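Trilix Connector for Retail Marketing
Set-up guide, section 6: Linking your customer records to a cloud storage account

Last revised Mar 31, 2019

Use this section once you have a working Trilix login and your store list has been loaded. If your stores are not showing under Locations, go back to section 4 and finish that first.

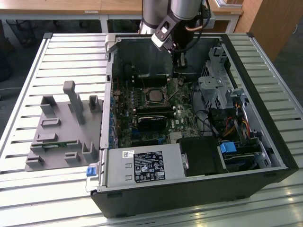
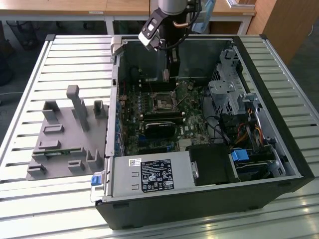
Before you start

You will need:

An administrator login for Trilix. A manager login can view the link settings but can't save them.
The account name and access key for your cloud storage. If your company uses Pustden, the key is on the Keys page of the Pustden console. If you use Toom, ask whoever set up the account, as Toom shows a key only once.
A customer file exported from your point-of-sale system, saved as CSV.
A browser with pop-ups allowed for the Trilix site. The sign-in window for your storage account opens as a pop-up.

Caution: Do not run the first link while a marketing campaign is sending. Pause the campaign and wait for its status to change to Paused.

6.1 Create a storage area

1. Sign in to your storage console and choose New Area.
2. Type a name in lower case, with no spaces. The name can't be changed later.
3. Choose the region. Pick the one your company already uses for its sales records. Moving data between regions can be billed by the storage provider and Trilix has no control over those charges.
4. Leave Public Access set to Off.
5. Choose Create and copy the area name exactly as it appears on the next screen.

Note: Toom calls a storage area a "shelf". The steps are the same, but the button is labelled Add Shelf and is in the left-hand menu.

6.2 Add the storage account to Trilix

1. In Trilix, open Settings, then Connections.
2. Choose Add Connection.
3. Select your provider from the list. If it isn't listed, select Other and enter the full web address of the storage service.
4. Paste the area name into the first box and the access key into the second. Check that no blank space has been picked up at the end of the key.
5. Choose Test. The test writes a small file to your storage area and deletes it again.
6. When the green tick appears, choose Save.

If the test fails, the message will have a code with it.

Code 178: the key was not accepted. Make a new key and paste it again. Old keys stop working as soon as a new one is made, so update any other programs that use it.

Code 644: the key is fine but it doesn't have permission to write. Open the key in your storage console, tick Read and Write, save it, and run the test again.

Any other code: write it down and see section 9.

6.3 Match your fields

Trilix needs to know which column in your customer file holds which piece of information.

1. Open Customers, then Import, and choose your CSV file.
2. Trilix shows the column headings from your file on the left and its own fields on the right. Fields with the same name are matched for you.
3. Match the rest by hand. Customer Number, Email and Consent must all be matched before you can go on.
4. For any column you don't want to bring in, choose Skip.
5. Check the preview rows. Look closely at postal codes and phone numbers, which often lose a leading zero if the file has been opened and saved in a spreadsheet program.
6. Choose Save Matching and give it a name. You can use the same matching for every later file from that point-of-sale system.

Note: The Consent column must contain Yes or No. Blank cells are treated as No, and those customers will not be included in any campaign. If your system records consent as a date, use the Convert option beside the field.

Note: If you have two stores using different point-of-sale systems, save a separate matching for each. The Flornport sample file that comes with your account shows two matchings set up side by side, and you can open it from Help, then Samples. It can be deleted at any time.

6.4 Run the first link

1. Go back to Settings, then Connections, and select the connection you saved in 6.2.
2. Under Direction, choose one of the following.

Send only: customer records go from Trilix to your storage. Nothing comes back.
Receive only: records come from your storage into Trilix.
Both ways: changes in either place are copied to the other. When the same record has been changed in both, the newer change is kept.

3. Under Matching, pick the one you named in 6.3.
4. Choose Run Now. Keep the page open until the bar has filled. Files with more than 18 columns take noticeably longer.
5. When the run is finished, choose View Report. Save a copy of the report before closing it.

Caution: Both Ways will also copy deletions. If a record is deleted from your storage area, it is deleted from Trilix at the next run. Use Send Only until you are sure that other programs are not clearing out the same area.

6.5 Check the result

1. Open Customers and compare the total at the top of the page with the total on the report.
2. Search for a customer you know, and open the record. Check the name, email, home store and consent.
3. Open Segments and refresh one of your existing segments. If it comes back empty, the Home Store field has probably been matched to the wrong column. Fix the matching and run the link again. Running it twice doesn't create duplicates as long as Customer Number is matched correctly.
4. Restart any campaigns you paused.

6.6 Set a schedule

1. Select the connection and choose Schedule.
2. Pick Hourly, Daily or Weekly. Daily suits most stores.
3. Set a start time outside your trading hours. The time shown is for the head office location in your profile, so allow for this if you have stores in other time zones.
4. Enter an email address for failure notices. A shared mailbox works better than one person's address.
5. Choose Save.

Schedules set up before last August used the older timer and will not appear on this page. Open them under Legacy Jobs, write down the settings, delete the job and enter it again using the steps above.

Questions about field matching can be sent to Dalia Mägi through the support form. For billing and changes to your plan, choose Accounts on the same form and your message will go to Aušra Adomaitis.

Next: section 7, Building a segment from purchase history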